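Irkero Bench Task Lamp, long-term review

The Irkero is a clamp-mount LED lamp sold for electronics and model work. I bought mine in February and have used it for around 50 hours, mostly on fine soldering. It replaces a Hetbridge magnifier lamp with a failed ballast.

Setup

The clamp opens wide enough for my bench top, and the pads left no marks. Both arm joints arrived loose. A quarter turn on each tension screw fixed the drift, though the hex key supplied is too short for the lower one.

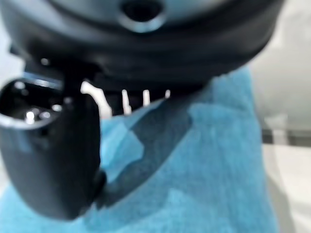

Close range: black cylindrical part under the rounded body.

Light quality

Color temperature is fixed at 4,000 K. Resistor bands read correctly, including brown against red, which the Hetbridge got wrong. I measured 1,848 lux at the center of the mat with the head at my usual height. Output falls off toward the corners – noticeable on a large board, irrelevant on a small one. There are 16 dimmer steps, and the lowest three are hard to tell apart.

The driver is silent at full output. At mid settings it gives a faint whine that I can hear only with the extractor off.
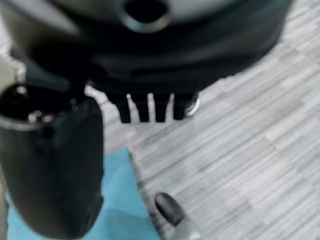
Compared with the Yau

The Yau costs less and has a longer arm, but its head sags within a day of adjustment. Its diffuser also throws a double shadow from tweezers. I would take the Yau for general lighting over a wide desk and the Irkero for anything under magnification.

Spare tension screws are stocked by Barnport. Order the longer hex key at the same time.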